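Search products
Enter keyword or part no.
Go

Kuder Twin-Arm Bench Cell, Model 1815

The Kuder 1815 is a bench-top cell with two arms on one front rail. It is sold by Gratport as a complete unit, with the enclosure, rail, both arms and a year of phone support. We had the cell running at our open day in January, and visitors could stand at the front panel and follow the work.

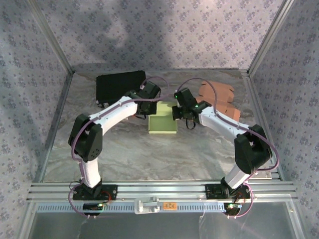

Selina Mösli ran the morning sessions and Horácio Torres took over after lunch. Each session lasted 23 minutes, with time for questions. Most people asked about reach. Both arms reach the centre of the table, so parts can be placed where either gripper can get to them. The cables follow the arms and are clipped along the links.

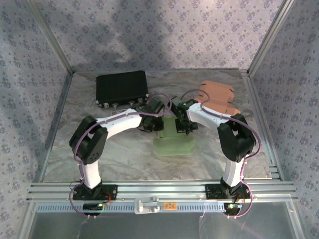 Grippers at the centre of the table, green block below.

The front panel is clear and the frame is aluminum. Wall linings can be ordered plain or printed in any colour we stock. Replacement cable clips come in bags of 50. The cell ships assembled, and the arms are packed separately and bolted on at your site. Allow half a day for this.
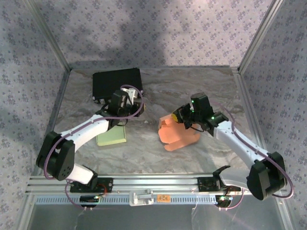
Right arm at the orange piece, left arm over the black case.

Demonstrations can be booked through Youssra Ezzat at the Ruver showroom, Bay 77. Please bring your own parts if you want to see them handled. Prices on this page were last checked in May 2025 and do not include freight.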